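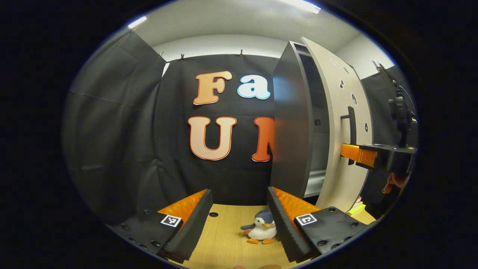
Cathal Costello has been making soft toys in Lingate for 16 years, and he still talks about each new one as though it had just come in out of the rain. The penguin is his favourite at the moment. It has a blue-grey head, an orange beak and a rounded, fluffy white belly, and it stands on the table on its two orange feet, which he tells me gave him more bother than all the rest put together. "You'd think feet would be easy," he says, pouring me a second cup of tea I hadn't quite asked for. "But if they aren't flat, over it goes, and a child will only put up with that so many times."

He learned to sew from his aunt in Nodham, who mended curtains for half the town and let him have the scraps (he still has a tin of her buttons, and he showed me a good many of them). The first animal he ever sold was a hare with very long ears. "It went for less than the cloth cost me," he says, laughing. "I was delighted -- I walked home the long way round so I could tell people."

These days he makes up to 50 of a design before he moves on to the next, and he had 100 orders waiting when I visited in February. A shop once asked him for 1,000 bears by the summer. He thought it over for a whole weekend and then wrote back to say no. "I'd have been sick of the sight of bears," he says, "and I'm very fond of bears."

Next on his list is a badger, if he can find the right grey.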